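Your planner is fine. Your logs are the problem.

Third rewrite of the grasp planner at Skultevell, and I'm now sure we spent March on the wrong thing. 961 clips, and the tooling still can't tell me which ones have the wide-open jaws next to a glossy black top. So people scroll. For hours. Jörg Fuchs wrote a viewer in 44 lines that did more for us then the new cost function.

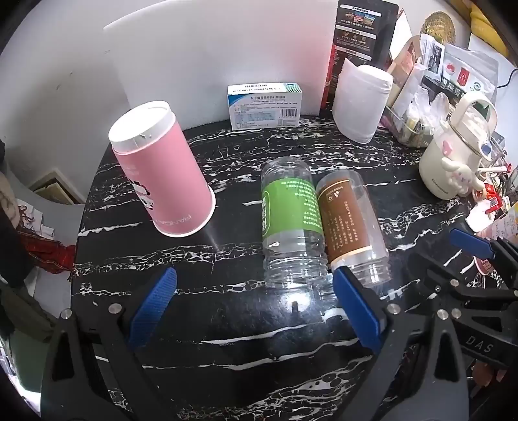 Should a small team build its own labeling tools?

Only the thin layer that touches your own data. Buy or borrow the rest.

Perception gets the blame for everything — clear plastic, reflections, marble veins, fine, all hard. But teh first bug I look for is timestamps. Two streams 8 frames apart and your policy learns mush. A clever model won't fix that, and Sakda Noiphan has argued it at every review, mostly ignored.

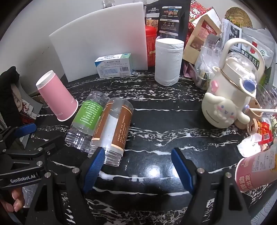
What I'd do instead

Freeze the planner. Write the sync check, run it on every clip before anyone trains. Searchable tags, even ugly ones. Then go argue about models.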